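How I Restring a Broken Bead Bracelet

Posted April 22, 2022

My favorite bracelet gave up in the cereal aisle in August, and I spent ten minutes on my knees chasing beads under the shelves. I found most of them. The rest live at the grocery store now. Since then I've restrung that one twice and fixed a whole pile for friends, so I figured I'd write up how I do it.

What you need

Stretch cord, 0.8 mm for most beads (go thinner if your beads have tiny holes). I buy the Fitadero clear cord, but any decent one will do. You also want sharp scissors, a bit of tape, a dab of jewelry glue and something to stop the beads from rolling away. I use a scrap of felt at home and a saucer when I travel.

Measure first

Wrap a strip of paper around your wrist, mark where it meets, and add 2 cm if you like a loose fit. That's your finished length. Now cut the cord way longer than that. I cut 20 cm extra, every time, and I've never been sorry. Short ends are miserable to knot, especially if you have big thumbs like me!

Pre-stretch the cord

Please don't skip this! Hold the cord at both ends and pull it gently four or five times. New cord relaxes once you start wearing it, and if you haven't stretched it out beforehand you end up with gaps between the beads after a week. My first Pralonance kit bracelet looked great on Monday and like a sad necklace for a doll by the weekend.

Sort before you string

Lay the beads out in the order you want. I check each hole by looking through it at a lamp, and anything chipped goes in the jar. A sharp edge will saw through cord faster than you'd think.
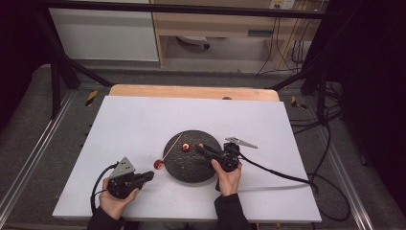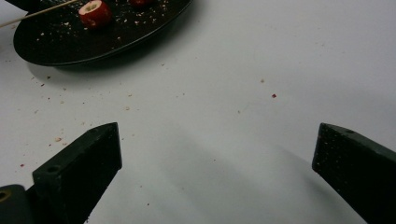
White work surface in both shots, red beads in the first.

Stringing

Fold a piece of tape over one end of the cord so nothing slides off. Then just feed the beads on. If the other end gets fuzzy, snip it at a slant. I put the bead with the biggest hole on last, so the knot has somewhere to hide later. Try it on before you tie anything - hold the ends together and roll it over your hand. Too snug? Add a bead. It's a lot easier now than later.

The knot

I use a surgeon's knot. It's like the first half of tying your shoes, but you pass the end through twice. Pull it snug, then do it again going the other way. Tug on all sides, put one tiny dot of glue on the knot, and leave it alone. The Drarnevent glue I have wants up to 23 hours to set fully, so I do mine in the evening and wear it two days later to be safe.

Once it's dry, trim the tails (leave a smidge) and tug the knot inside that big-holed bead. You might have to wiggle it.

Long strands

For a wrap bracelet with 80 beads or so, I switch to the thicker Gaete cord and tape down both ends while I work. Take breaks. My eyes get tired and I start putting the colors in wrong.

Take it off for showers and roll it off over your hand, don't yank it by one bead. Mine lasts a good year that way.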